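Drenono parallel gripper, review after 913 cycles
Posted 10/20/23

Rating: 3 out of 5

I bought two of these grippers from Ondusport in September for a food handling test with two arms. I want to write mostly about one fault, because the product page says nothing of it and it can be a safety matter.

First the good side. Mounting is easy, the manual is clear, and the fingers close evenly. For soft things like steamed buns the force setting is fine enough. In the first days I had no squashed bun at all, and I was very satisfied.

The problem came at cycle 75. The right gripper was down in the steamer basket and did not open on command. The controller reported "open", the fingers stayed closed, and the arm began its lift. It pulled the basket up with the bun and one side of the pot left the table. I pressed the emergency stop in time. With boiling water inside, this could be a very bad accident.

After this I logged every cycle. The false "open" report came again several times, always after the gripper had stayed long over steam. My guess is that moisture gets to the position sensor, but I did not take the housing apart, so please read it as a guess. Outside the pot, on a dry plate, the same gripper never failed.

My solution is simple. The arm now waits after each open command, and if the motor current does not change, it stops and does not lift. I also made the time above the basket shorter.

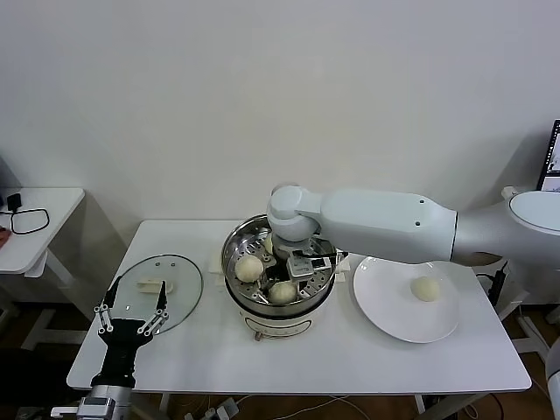

Sheehan wrote under my first post that the seal kit from Ritthorpe fits this model and that his unit passed 1,235 cycles with it, but he still would not trust the position signal alone. I agree with the second part and have ordered the kit.

Ondusport answered my mail politely and offered an exchange – only for the gripper, without shipping. For dry work I can recommend this product. For work over steam, please add your own check before you let the arm move up.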